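About Covwood Handling Lab

Home | About | Training | Visits | Contact

Who we are

Covwood Handling Lab is a teaching and test facility for robotic manipulation. It operates as a department of the Pattinasarany Technical School and occupies 3,759 square feet on the ground floor of the school's east building. The lab runs three activities: a certificate course for technicians, contract test work for outside firms, and a program of visits and open days.

The head of the lab is Zulkifli Pangaribuan. He set up the first bench, wrote most of the course material now in use, and leads the demonstrations himself when the test schedule allows.

What we work on

The lab deals with the last few inches of a handling task: the approach, the contact, and the release. Arm motion over long distances is well covered by the manufacturers' own training, and we don't teach it beyond what is needed to get a gripper to the work. Our interest is in what is fitted to the end of the arm and how it behaves against small parts and soft materials.

Most test requests fall under one of these headings:

Small parts on a flat surface
Fabric and garments
Fingertip materials and coverings
Repeatability of a two-finger grip

Finger coverings take up a large share of bench time. A covering changes the outline of the finger, adds thickness near the tip, and can fold or lift at the edges. Each of these affects how close the finger can get to a flat surface before it touches. We prefer coverings that can be stripped and replaced at the bench in a few minutes, and we accept a less tidy finish in return. 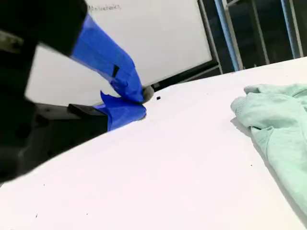
Small parts are also where the position of the lower finger matters most. If it is set too low, it reaches the table before the tips are level with the part. If it is set too high, the tips close above the part and come up with nothing. Course students begin with this adjustment and come back to it several times. The height is set by hand, in small steps, with the arm speed limited to 15 percent. Only after the instructor has checked the setting is the limit raised.

The open day

The lab holds one open day a year. The most recent was on May 12, 2018, and 300 people registered. Visitors were admitted in groups, with a short safety talk before each group went to the benches. The talk covers where to stand, what the stop button does, and what to expect when an arm pauses in the middle of a motion. A paused arm is still under power and is treated as moving.

The demonstrations use the same benches and the same tooling as the course. We don't prepare separate show equipment. Tape stays on the fingers, settings stay where the last test left them, and the operator makes corrections in front of the group. Visitors from production plants have told us they find this more useful than a rehearsed cycle, and it costs us less preparation time.

A demonstration starts with the fingers apart. The operator then explains how the tips are brought together and what to look for when they meet. Two soft pads will compress against each other, and the closing point that the controller reports is therefore a little past the point of first contact. On a hard fingertip the two are nearly the same. On a soft one the difference has to be measured, written down, and measured again after the pads have seen some use.
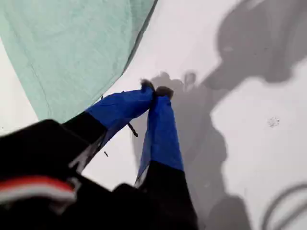

Pad wear is the most frequent question from visiting maintenance staff. We don't publish a service life. It depends on the surface, the closing force, and how often the tips are closed with no part between them. Our practice is to inspect pads at the start of each session and replace them as a pair.

Cloth raises a different set of questions. A folded garment has no fixed edge, and a grip that works on one fold may take two layers at the next. Students practice picking at a fold, at a seam, and in the middle of a panel, and record the number of layers taken each time. The record sheet is available from the Training page.

Partners

Hustolo supplies the lab with fingertip blanks and pad stock. Wemby maintains our record-keeping software and sends two of its own staff through the certificate course every November. Neither firm has a say in test results, and work done for one client is not shown to another without written consent.

Courses and visits

The certificate course runs for 80 hours, split evenly between classroom and bench. Applicants should be able to read a wiring diagram and use basic hand tools. No programming background is required.

School and company groups can visit outside the open day by arrangement. Closed shoes are required in the bench area, and long hair must be tied back. Bags are left at the front desk. Groups that want to bring their own sample parts should send dimensions and weights ahead of the visit, so that the operator can set the fingers before the group arrives.

Requests for visits and test work go through the Contact page. Please state the material, the size of the part, and the surface it will be picked from.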